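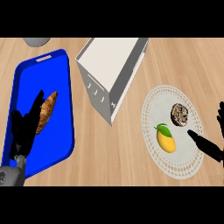 *Simulation, Frühstücksaufgabe: Die linke Hand hält das Croissant auf dem blauen Tablett, die rechte ist am Teller mit Donut und Mango.*

**Zwischenbericht der Robotik-AG, Projekt »Sodia«**
An die Ulloa-Stiftung, Sonntag, 11. August 2019

Liebe Frau Ulloa, liebes Stiftungsteam,

eigentlich wollte ich den Bericht vor den Ferien schicken, aber dann kam die Zeugniswoche dazwischen und danach mein Umzug (fragen Sie nicht, ich suche immer noch den Wasserkocher). Dafür kann ich jetzt auch gleich erzählen, was die Schülerinnen und Schüler in den Sommerwochen geschafft haben, und das ist eine ganze Menge!

Zur Erinnerung: Wir wollen im Dezember beim Skernska-Cup in der Klasse »Zweihändig« antreten. Zwei Arme mit Fingerhänden sollen einen Frühstückstisch abräumen, erst in der Simulation und im Finale dann vor Publikum. Das Gebäck kommt aufs Tablett, das Obst in die offene Kiste. Klingt harmlos. Ich habe beim Antrag auch gedacht, das Schwierige werde die Koordination der beiden Arme, und habe mich da ordentlich verschätzt, denn die meiste Zeit ging für das Croissant drauf.

Ein Croissant ist nämlich gebogen und gerippt, und unsere Finger griffen anfangs so zu, als wäre es ein Ziegelstein. Mal flog es quer über den Tisch, mal rutschte es zwischen den Fingern durch und blieb halb in der Tischplatte stecken, was physikalisch natürlich Unsinn ist, aber für große Heiterkeit gesorgt hat. Die Gruppe hat daraufhin das Kollisionsmodell neu gebaut und den Griff umgestellt: Die Finger schließen jetzt nacheinander und nicht mehr alle gleichzeitig. Seit Ende Juni haben wir 521 Versuche protokolliert. In den letzten 100 davon lag das Croissant 90-mal am Ende da, wo es hingehört. Im Mai waren wir froh, wenn es überhaupt auf dem Tisch blieb!

Die rechte Hand macht mir mehr Sorgen. Am Donut ist sie brauchbar, bei der Mango hängt es noch. Die Frucht ist glatt und oval und rollt gern weg, und das Blatt bringt die Greifplanung durcheinander, weil das Programm es mal als Teil der Frucht behandelt und mal nicht. Zwei aus der Gruppe wollen das Blatt einfach aus dem Modell löschen, die anderen finden das geschummelt. Im Reglement steht dazu leider nichts, ich habe bei der Wettbewerbsleitung nachgefragt und warte auf Antwort.

Nahuel Rivadeneira, der uns seit dem Frühjahr bei der Programmierung unter die Arme greift, hat den Jugendlichen außerdem gezeigt, wie man Versuche sauber mitschreibt. Das war am Anfang ungefähr so beliebt wie Vokabeltests. Inzwischen wird im Protokoll gestritten, in Klammern und mit Ausrufezeichen, und ich lese es ausgesprochen gern.

**Geld**

Von der ersten Rate haben wir den Rechner mit der großen Grafikkarte angeschafft, er heißt jetzt »Indus« und steht im Physikvorbereitungsraum, wo er im Juli ziemlich geheizt hat. Dazu kamen zwei Monitore und die Startgebühr für den Cup. Die Belege liegen als PDF bei. Beim Posten »Fahrten« ist noch alles da, den würde ich gern komplett für Dezember aufheben, wenn das für Sie in Ordnung ist.

**Wie es weitergeht**

- Mango! Bis zu den Herbstferien soll der Griff stehen, mit Blatt oder ohne.
- Beide Arme gleichzeitig laufen lassen. Bisher wartet meistens einer auf den anderen, das kostet im Wettbewerb Punkte.
- Die Kiste an verschiedene Stellen setzen und drehen, der Aufbau wird dort nämlich ausgelost.
- Nachwuchs finden. Von der Stammgruppe machen 5 nächstes Jahr Abitur, und die hätte ich gern noch dabei, wenn die Neuen eingearbeitet werden.

Eine Bitte hätte ich noch: Könnten wir die zweite Rate schon im September bekommen? Das Quartier für die Cup-Tage will eine Anzahlung, und ich würde sie ungern wieder privat auslegen.

Wenn Sie mal vorbeischauen mögen, wir treffen uns nach den Ferien wieder donnerstags am Nachmittag. Kuchen gibt es meistens auch, den räumen wir vorerst noch von Hand ab.

Herzliche Grüße
Ihre AG-Leitung »Sodia«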